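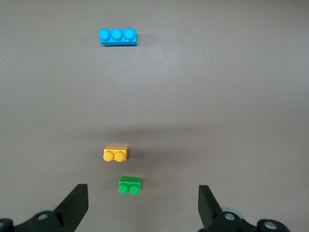 3.2 Materials and sorting task

Each child was given a tray of mixed toy bricks and asked to "put together the ones that go together". No further instruction was given. We chose bricks for two reasons. Almost all of the children had handled them before, and they differ in ways that a four-year-old can see without help: colour, length, and the number of studs on top. A pilot with wooden beads had gone badly, as many of the younger children wanted to thread them and lost interest when no string was offered.

Figure 2. Toy bricks of different colours and sizes on a grey tabletop.

The sessions took place at nurseries in the Zunulmont and Cartwright districts between breakfast and the mid-morning snack. Staff at both sites told us that attention dropped sharply after the snack, and the few sessions we had to move to the afternoon bear this out. These are marked in the data and were left out of the main analysis. In all, 431 sorts were recorded from 42 children. A sort was counted as finished when the child said so, pushed the tray away or began to build.

Building was the most common way for a sort to end. Earlier work has tended to treat this as a failure of the task, and to start the child again with a fresh tray. We did not do so. The groups on the table at the moment building began were scored as they stood, and the child was allowed to carry on for as long as the session lasted. Restarting seemed to us to punish the children who were most at ease with the materials.

Scoring followed the Kuvell scheme with one change. In the original, a group is labelled by colour only if every brick in it matches. We allowed a single odd brick in groups of five or more. Two raters worked separately from written records made at the table. Where they disagreed - mostly over groups that could be read as either colour or length - the sort was labelled "mixed" and kept.

3.3 Language measures

Parents filled in a short checklist of colour and size words at home and returned it by the following Monday. The checklist gives a score out of 100. Size words were harder to collect than colour words. Several parents wrote in the margin that their child said "big" for anything they liked, whatever its size, and we had no fair way of scoring this. We took the parents' ticks at face value.

Children who spoke another language at home were given credit for a word in either language. Their scores are reported together with the rest in Section 4, and separately in the appendix, where the pattern for colour words is much the same but the one for size words is weaker.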